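The Hand Versus the Blue Lump

I have spent most of February holding opinions about grippers, and I would like to put them down somewhere so they stop following me to bed.

Some background for anyone who wandered in from the sourdough posts. I rent a bright room in Drarudville with a white table in it, and for a while now the table has belonged to the robot. The question I set myself over the winter was simple: for picking up awkward things, do I want the hand with fingers, or do I want the two-jaw gripper that looks like a pair of salad tongs with a degree? I own the tongs. The hand was on loan from a friend of a friend, with a return date and a padded box I was told not to lose.

I wanted the hand to win. I should say that up front. It has fingers, it curls them, and when you send it a close command it does so with a little ripple that makes visitors go quiet. The tongs make visitors ask if I have any coffee.

Setup took two evenings, and most of the first went to cable. The hand has its own cable, and that cable has to get past the wrist. Route it tight and it tugs every time the wrist rolls. Route it loose and you have a loop sticking up in the air waiting to catch on something. I chose loose. I have caught it on something (my sleeve, the back of a chair, my sleeve again) and I still think I chose correctly.

The software side is Clodeck, which I have complained about here before and will again. It is the controller I know, so it is the controller I use, in the same way that I still go to a dentist I don't like. Clodeck thinks every gripper in the world is one number between open and closed. The tongs are perfectly happy with this arrangement. The hand has a lot more to say for itself, and for the first evening all of that got squashed down into one slider. I ended up writing a small adapter called Tonari that sits between the two and passes finger positions through without Clodeck noticing. It is 1,182 lines long, and I would be embarrassed to tell you how many of them are comments addressed to myself.

Then there was the matter of what to pick up. Everybody tests on clean boxes and foam balls. Clean boxes are a nice day out for a gripper. I wanted something lumpy, with corners in the wrong places and a surface that can't decide if it is sticky or slippery. So I took a couple of blocky things, stacked them, and wound bright blue tape around the lot until it stopped wobbling. There's some green in there as well, from when my hand landed on the wrong roll. It is squat at the bottom, narrower at the top, and has a flap of tape at the base that I kept meaning to trim. In my notes it is called Chiba, for reasons that made sense late at night.

I put Chiba toward the right side of the table, ran the approach at half speed, and stood there with a thumb over the stop button like a man waiting for toast.

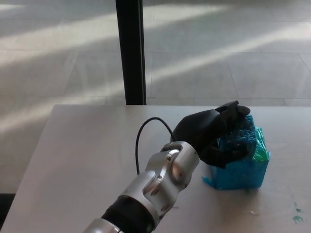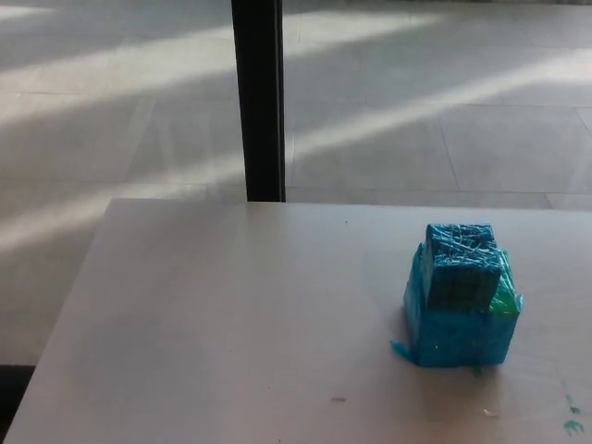

The hand on Chiba in the first one, Chiba by itself in the second. The green stains on the table are in both.

The hand comes in from above and wraps. When that goes well it is a lovely thing to watch. The fingers find the top, the rest come around the front, and the object gets gathered in. With the tongs, you pick two faces that are more or less parallel and squeeze, and on Chiba there are hardly any two faces that are more or less parallel. That was the whole point of Chiba.

So on grip alone, I give it to the hand. It was much less fussy about the angle I started from. I could be sloppy with the approach and the fingers would sort it out among themselves. The tongs needed me to line up properly, and if I was a bit off they would push the lump along the table with great confidence, like someone shoving a door marked pull.

Where the hand lost points was letting go. Tape has a bit of tack to it, especially where the edges lift, and fingers have a lot of surface to be tacky against. I would send the open command and all the fingers would open except whichever one had made a friend. The tongs have two flat pads and no social life. They open, the thing drops, you move on.

It also lost points for blocking the view. My camera is up high, looking down at the table, and once the hand has closed you are mostly looking at the back of a hand. I could see the top of the lump, some of one side, and a great deal of glossy black finger. If you want to know how the grip is doing from the picture alone, good luck. With the tongs I can see nearly the whole object the entire time.

The sun did not help. The floor in that room is pale tile, and by mid-morning there are stripes of light across it bright enough to push the auto exposure around. Each time the exposure shifted, the blue shifted with it, and my color threshold, which I had tuned with such care the night before, went off looking for a different blue. I locked the exposure by hand in the end. I should have done that first. I say this every year.

Then cost. I looked up what a hand of this kind would run me and closed the tab. The tongs cost me 400 dollars secondhand, with a spare set of pads thrown in and a smell of machine oil that has never left.

I did try a sort of compromise before the box had to be packed. You can tell the hand to use only the thumb and one finger, and then it behaves like tongs. It was worse than the tongs. It was also worse than the hand. Tonari now has a mode for it anyway, and I've left it in.

For now the tongs go back on. I am going to try softer pads, something with a little give, and see how far that gets me on lumpy things before I start looking at that closed tab again. The adapter stays, mostly because I can't bring myself to delete it. If anyone has run a fingered hand through Clodeck without writing their own middle layer, please leave a comment, and please be gentle about how easy it was.

Next job is trimming that flap.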